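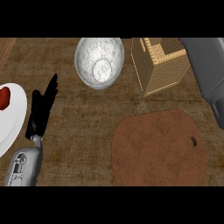
Figure 2. Vue simulée du poste de téléopération : pince vide entre l'assiette et le bol marbré, panier tressé à droite du bol.

3.2 Collecte des démonstrations

J'avoue que j'aurais préféré tout faire à la main, en guidant le bras par le poignet (c'est tellement plus naturel !). Mais en simulation il n'y a rien à attraper, alors Brian Owino et moi sommes passés par la télécommande Simiyu, branchée sur notre environnement Skirnolance. La tâche qu'on montre au robot : prendre l'objet rouge sur l'assiette et le déposer dans le panier. Dit comme ça, c'est simple, sauf que le bol de la figure 2 est presque sur la route, et mes premières trajectoires faisaient de drôles de détours.

On a gardé 68 démonstrations, dont 19 de Brian, qui va nettement plus vite que moi. Chacune est rééchantillonnée à 20 Hz, puis passée à Lostix pour l'apprentissage, 2000 itérations par essai. Je n'ai pas retiré mes hésitations au-dessus de l'assiette : je voulais voir si la politique les copiait. Elle les copie, et on y revient en 4.1.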